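Party Cleanup FAQ — the questions I get most

Do I rinse paper cups before tossing them?
I don't! I tip out whatever's left in the sink and that's it. If your town takes cups for compost, check first, ours changed the rules last October.

What about the plates?
The bright orange eight-sided ones get washed and reused, every time. I've had mine for 3 years and they still look cheerful (a little scratched, fine). Warm water, dish soap, dry them standing up.

Where do you start, table or floor?
Floor. I know, everybody wants to clear the table first, but I've stepped on enough cups. I go around once and pick up anything that can roll or get kicked, and only then do I get to the table.
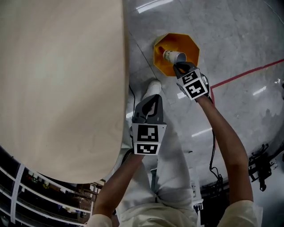 Small paper cup on its side in an orange plate or base, down at floor level.

Can I stack used cups inside each other?
Sure, as long as they're empty. A stack takes up so much less room in the bag — I get by with 2 bags after a big birthday.

What do you use on a speckled floor?
Plain water and a flat mop. Sticky spots hide in the speckles, so I go over it in socks afterward and find them that way.

Can I send you a question?
Please do! Use the contact form and I'll add it here.
— Carmela Vidal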